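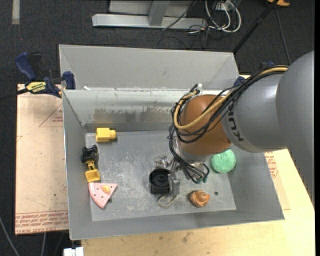 Equipment Planning Group, Grisholm Works

Print this page | E-mail this page

We are the people who say "have you got a quote for that?" The Equipment Planning Group looks after the buying, budgeting and eventual scrapping of everything at Grisholm with a plug on it, from the arms in the picking lab to the label printer in dispatch. We share a corridor with the lab, so we usually hear about a breakdown before the form reaches us.

How we started

The group was set up the year the company bought a very good robot arm and nothing to bolt it to. It spent its first winter in a crate in the Hotstead store, fully insured. Somebody upstairs felt that this could have been foreseen, and we were given a budget code and a room with a radiator.

What we look after

The picking lab is our largest customer. Its work is getting an arm to reach into a metal bin and deal with whatever is lying there, and toys do nicely for that: a digger with a yellow scoop, a pink slice with dots on it, something small and striped. Toys are the cheapest line in our accounts and draw the most questions from the auditors.

The dear things tend to be dull. In a normal year the arm itself takes less of our time than cables, hoses, connectors, grippers and sheet metal. Bin floors scratch. Clamps wander off to other benches and come back a different colour. We now keep a line called Sundries, Bench, which was opened with 1000 pounds in it and has been overspent ever since.

How we budget

Every request is costed over its whole life, including fitting, training, spares and getting rid of it. We ask for the price of the thing, then the price of the thing working. The second number is always larger, and it is the one we put forward.

Anything with a motor also carries 15 per cent for parts that were "supposed to be in the box". When we took over the Trutero project, that figure was nil, and the project ran 19 weeks late waiting for a bracket.

We plan 12 months ahead in detail and beyond that in pencil. Requests for the coming year close in April. Requests that arrive in May are read with interest and filed.

Before you ask us for a robot

Please come and talk to us first. Bring the job you want done, how often it needs doing, and the size of the table you mean to put it on, measured. We will want to know who is going to mend it. "The supplier" is an answer, but have a look at their call-out charges before you give it.

It also helps to tell us what happens at present. One team came in for two arms and went away with a longer table and a chute, and they still speak to us.

The loan shelf

Grippers, stands and the odd bin can be borrowed from the store at Hotstead for trials, up to six weeks at a time. Please return them with all their fingers. The Sithole building has its own shelf, run on its own rules, and we have stopped trying to merge the two lists.

Finding us

Ground floor, Grisholm Works, past the goods lift. The door is open from nine until four, except at year end, when it is shut and we would be grateful if you didn't knock.

Print this page | E-mail this page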